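Wullside Community Boards > Home and Tidying > Metal bins for toys – yes or no?

parkano_mum
Evening all. We've been given a pair of big gray metal bins and I'm wondering whether they'd do for the kids' bits and pieces. I love how solid they are, but the floor is pretty scratched up and has a couple of small holes in it. I popped a few things in to get a feel for the size – a hairbrush got in there too, as it always does in our house.
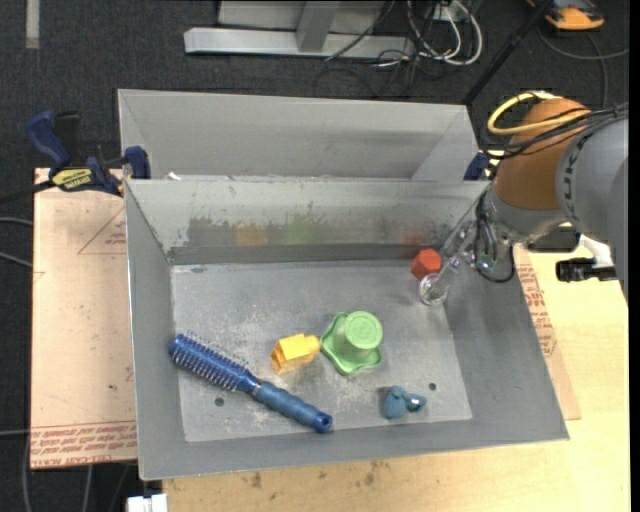 Front bin with a few toys in, second one behind

Would you use them as they are, or line them first?

Ozan Aydoğan
Lovely big things, I'd keep both! We had metal ones for years and a bit of old carpet in the bottom made all the difference to the noise (blocks on bare metal at 6 am, never again). I wouldn't fuss over scratches. Cut the carpet a touch small so it lies flat.

Praltesance
Going to disagree with Ozan, sorry mate. Carpet collects crumbs and you'll be forever hauling it out to shake. I paid 40 dollars for a rubber mat, and it wipes clean. Also, I'd check the rim and those holes for rough edges before little hands go anywhere near.

Ozan Aydoğan
Fair point on the edges. Still say 40 dollars is a lot for a mat when offcuts are free!

oral_b_gone
Love that green hat, my two would fight over it. I'd put the brush back in the bathroom though, the bristles pick up every bit of fluff going.

parkano_mum
Ta everyone, will run a hand around the edges tonight and see what offcuts Dad has in the shed.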